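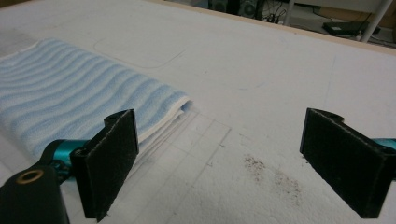 What is the difference between a bath towel and a hand towel?
Size is the main one. A hand towel is small enough to hang from a ring, while a bath towel is made to wrap around the body.

Terry cloth towel

A terry cloth towel is a piece of woven fabric covered with small loops of yarn, called the pile. The loops hold water and give the cloth its soft feel. Most are cotton.

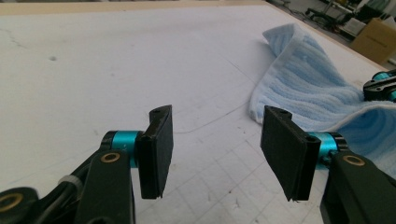 Working over a white surface.

Towels are usually folded on a flat surface. The cloth is spread out, creases are pulled toward the edges, and one side is brought over to meet the other. Thick pile tends to spring back at the fold.
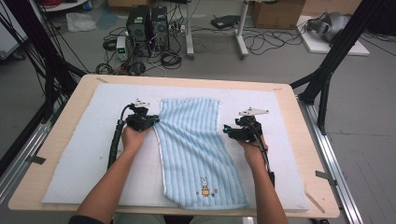

Why do some towels have a hem?
A hem keeps the cut edge of the cloth from coming apart in the wash.

Stripes are made by changing the color of the yarn. Small embroidered figures, often animals, are common on children's towels and are generally placed near a corner, 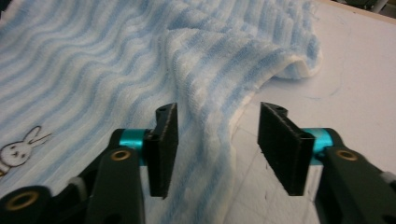 where they stay in view when the towel is folded or hung. The back of the stitching can feel stiff until it has been washed a few times.

See also: Washcloth; Linen closet

Last edited by Ailsa Baxter, September 2, 2026 | © Undine | Contact | Back to top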